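Finally got up this morning after three weeks of low cloud and excuses. Thread for anyone who likes small planes and long paddocks. 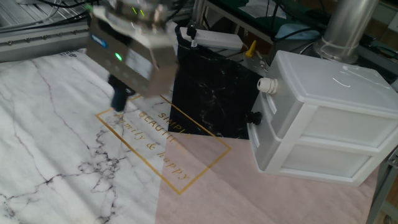
Plan was simple: Clevent to Tasgate, fuel, a pie, and home again before the sea breeze got organised. 69 nautical miles each way, and I'd drawn the line on the chart so many times I could nearly fly it from the kitchen.

Off the ground just after 7, air like glass. I trimmed her out at 4500 feet and barely touched the yoke for the next 25 minutes. I'd forgotten how good that feels!

Crossed the Ekwueme dam on the way up. It's the fullest I've seen it, brown right out to the tree line, and the little island where the pelicans sit has gone under completely.

Tasgate had one other aircraft in the circuit, a lovely old taildragger doing touch and goes. We sorted ourselves out on the radio and I slotted in behind him on downwind. He flew a much tidier base than I did.

Landing was a bit flat – held off too late, one small skip, then down. I'll take it after a month on the ground.

The aero club has a new tea urn and the colour of the tea has improved enormously. The pie was pepper steak. No complaints.

Came home the long way via Eltamura to look at the grass strip. They've mown it and repainted the markers, so that's my next trip, once I've rung for permission and practised a few short field landings.

Logbook now says 608 hours. Bugs on the leading edge: plenty. Off to find the bucket and sponge.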